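gripper thread, bc a few people asked. swapping fingers on the two-arm cell all arvo, notes as I go. 1/ whatever

Contenders: the stock parallel jaws that shipped with the arms, the Caserex soft tips, and a set of printed fingers Menaka drew up in January with a TPU pad glued on. Same controller for all of them, same speed cap. Only the fingers change.

Test is dull on purpose. One arm does flat floppy stuff, other arm does mugs. If a finger can't do both I don't want it on the bench, changing them over is four tiny screws and I've dropped every one of them at least once

Stock jaws first. Mug by the handle: fine. Mug by the rim: fine if you come straight down, rubbish if you're off by more than 3 mm, it just skates round the glaze and the wrist faults out. Flat stuff: nope. They're too thick at the tip to get under anything.

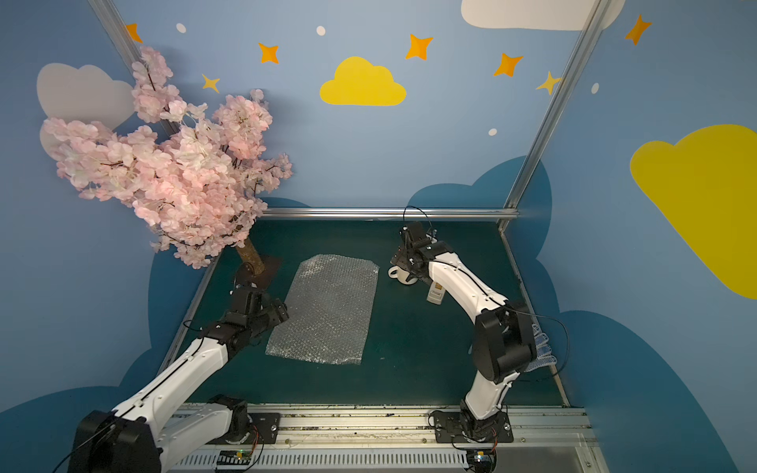
Bubble wrap is the one that sorts them out. Looks easy. Isnt. Too much squeeze and you pop a row and the sheet goes limp on that side, too little and it slides out on the lift. Force readout is basically useless down there, the noise is bigger than the thing I'm trying to read

Caserex tips much better at this. Grippy, forgiving, get a proper pinch on the edge of the sheet. BUT they fold sideways when you load them off-centre so the mug comes up with a lean. Rezaul reckons stiffer backing. I reckon he can come in and glue it himself

Also they pick up lint like you wouldn't beleive. Wiping them down with iso between sets now.

Menaka's printed ones: ugly, thin, my favourite so far. Slide under the sheet no worries. Lost a pad mid-run though, superglue + TPU was never going to last. Trying contact adhesive overnight

Controller side note. The Yoshida box lets me set the grip current per move, the old Plustano one only did it globally. Hadn't realised how much of my "bad gripper" data from last year was really that. Sorry to the grippers

Someone asked about cycle counts. 569 on the stock jaws, no visible wear. Vendor sheet for the soft tips says inspect the skin at 3,000, will be a while before I can argue with that

Camera: staying with the fixed one for now. Tried a wrist cam last month and the cable snagged on every second regrasp. Kristof has a shorter right-angle lead somewhere, allegedly.

@ Nazma yes I'll put the finger files up once Menaka's happy with the fillets. No don't print them in PLA, they snap at the root, ask me how I know

Tomorrow: same again with both arms holding the one sheet. 13 waypoints, shared clock, what could go wrong. Leaving the e-stop on my side of the desk

ok pads are clamped, kettle's on, back at 7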